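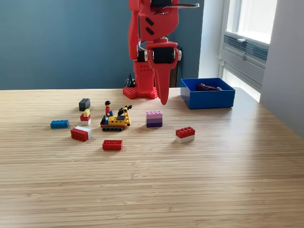
Should we order a spare motor pack together with a second arm, or wait until something wears out?

Order the pack with the arm if the arm will be used by groups, and wait if it is going to sit on one person's desk. The pack costs $186 whenever you buy it, but it ships free in the same box as an arm and costs $80 to ship alone.

Zusmont Help Desk
Ticket subject: Second Trellow arm for Manzano – quote, and a shoulder that quits
Opened by: Malachy Ó Conaill
Category: Sales and planning (moved from Repairs, then moved back, then left here)
Status: Closed by customer

Opened, January, 9:12 a.m.
Malachy Ó Conaill wrote:

Hello again, and happy new year to whoever picks this up. I'm writing from the Manzano learning center, where we have had one Trellow arm since last spring and have been very happy with it. We run it on a table by the window and have the kids and the grown-ups teach it to pick up toy bricks and put them in a bin, and it has been the most popular thing in the building by a long way.

I have two matters and I'm afraid they are tangled up together. The first is that I have $2,119 to spend on equipment this year and I would like to spend it on a second arm and whatever ought to go with it. The money has to be committed before the end of the month or it goes back into the general pot, and I would much prefer that it didn't. The second is that the arm we already own has started quitting on us. It will work nicely for a good part of the morning and then the shoulder goes limp in the middle of a reach, the software says "overload, joint 2," and we have to switch off and start over. If that means the shoulder motor is dying, then I need to budget for a motor as well, and that changes what I can afford. If it means these arms only last a year under our kind of use, then I would rather know that before I buy another one!

I've attached the quote your shop page made for me. Could somebody look at it and tell me if I've left anything out?

10:40 a.m.
Support replied:

Hi Malachy, thanks for the clear write-up. Please hold off on approving the quote until we have looked at the overload message, as it may change what goes on it. Could you tell us:

Which power adapter is plugged in right now, and is it the one that came in the box?
Does the overload come at any point in the reach, or mostly when the arm is stretched out?
Is anything else plugged into the same adapter or the same power strip?
When it quits, is the shoulder motor warm to the touch? Please switch off at the wall before you check.

11:25 a.m.
Malachy Ó Conaill wrote:

I went and looked, and I feel a little foolish already. The adapter is a Waltetti. I was sure it was yours, but yours is in the drawer with the tag still on it, and I now remember that somebody swapped them over the fall when we needed a longer cord. The plug fits perfectly and it has worked all this time, so I never gave it a thought.

It does happen mostly when the arm is stretched out, yes. Going for the pieces at the near side of the table is the worst. Close to the base it hardly ever complains. There is a laptop charger on the same strip, nothing else that I would call serious. I can't tell you about warmth yet as it hasn't been running this morning. I'll run it after lunch and report back.

11:50 a.m.
Support replied:

That is very useful. A fair number of adapters share that plug, and they are not all able to deliver the same current. When the arm reaches far out, the shoulder has to hold up everything beyond it, and that is when the motor draws the most. If the adapter can't keep up, the voltage sags and the controller reports it as an overload on the joint that was working hardest. It looks just like a bad motor from the outside.

Please put the original adapter back, on a wall outlet of its own, and run your normal session. Don't change the bricks, the bin position or the recorded moves, so that we are only changing one thing. We'd also like to see the session log file afterward (Settings, then Save log).

2:35 p.m.
Malachy Ó Conaill wrote:

Original adapter is in. The cord is short, so I had to turn the table to get it to reach, and then I had to turn the table back because the blinds made it too dark for the camera software, and then I borrowed a proper extension cord from the kitchen. I hope an extension cord is all right. It's a heavy one.

I ran it for an hour with the same set of pieces we always use. One overload, early on, and none after that. Before, we would have had the thing switched off and on again several times over in an hour, so that is a big improvement, but one is still not none, and I'd like to understand it. Log attached.

While it was running I sat there with the quote and did some thinking, and here is where I've got to. What I had on it was the arm, the clamp, the spare motor pack, and a second camera. What I had not thought about at all was power, and after this morning I can see that I should. If we have two arms on one table we need two good adapters, and cords long enough to reach, so that no helpful person goes rummaging in the drawer again.
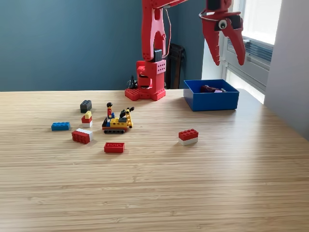 I also hadn't thought about floor space, or really table space. The reach of one arm already takes up a good part of the table once the bin and the pieces are out, and people need somewhere to stand that isn't in front of the window. So a second arm may mean a second table, and a table is not something I can get past our office as "robotics equipment" unless it is on the same order. Do you sell tables? I suspect you don't.

3:20 p.m.
Support replied:

We don't sell tables, sorry. An ordinary one is fine as long as it doesn't wobble and the back edge will take a clamp. A heavy extension cord is fine too.

On the one remaining overload: the log shows it came while the arm was fully extended and being pushed sideways at the same time. Did it bump something?

3:31 p.m.
Malachy Ó Conaill wrote:

It did! I'd forgotten. It caught the wall of the bin on the way over, and I nudged the bin out of the way while it was still pushing. So that one was me.

3:45 p.m.
Support replied:

Then we're comfortable saying your shoulder motor is healthy. The protection did what it should. You may want to add a waypoint that lifts the gripper higher before it crosses the bin wall, and record it again with the bin where you normally keep it. A strip of tape on the table to mark the bin position helps a great deal, particularly when different people are setting up.

Now for your quote. These are the changes we'd suggest:

Arm kit, second unit: keep. The adapter is included, so you don't need to buy one separately.
Clamp: remove. There is already one in the kit, and the shop page shouldn't have offered it to you. We've reported that.
Long power lead: add two, one for each arm. They go between the wall and the adapter, so the adapter itself stays the original.
Spare motor pack: keep. With groups using the arms, the gripper motor tends to go first, from being closed hard on things that don't give. It is the same pack for both arms.
Second camera: your choice. If the two arms will work at separate tables you need it. If they take turns on one table, you don't.

A revised quote is attached, with and without the camera. Both versions come in under your $2,119, and the one without leaves enough for a modest table from a local store.

4:10 p.m.
Malachy Ó Conaill wrote:

Thank you, this is so much more than I expected from a help desk. I'm going to go with the camera, I think. We can borrow a table from the craft room for now – they have a sturdy one they only use in summer – but I can't borrow a camera from anybody, and I know from experience that if I don't get it in this round I'll be asking for it all year long.

One last planning question, if you don't mind. Our office wants a yearly running cost for each machine, and I have never known what to put. I left it blank last time and they sent it back.

4:28 p.m.
Support replied:

For a shared arm we suggest putting down the price of one motor pack, so $186, and treating anything left at the end of the year as a pleasant surprise. Some places use a whole pack, others don't open it. The electricity is small enough that most customers leave it off. If your form asks for labor, allow a little time each month for tightening the screws at the base and the gripper, and for calibrating again afterward.

4:41 p.m.
Malachy Ó Conaill wrote:

Perfect, that goes straight on the form. I've approved the version with the camera, and the purchase order should reach you tomorrow with my name on it. Please ship everything together, spare pack included, so I don't have to explain the $80. The Waltetti adapter now has a big label on it saying NOT FOR THE ARM, and I've put it in a different drawer from yours.

You can close this one. I'll open a new ticket if I get stuck setting up the second arm.

4:43 p.m.
Ticket closed by customer. Follow-up note added by support: duplicate clamp on the Trellow quote page passed to the web team.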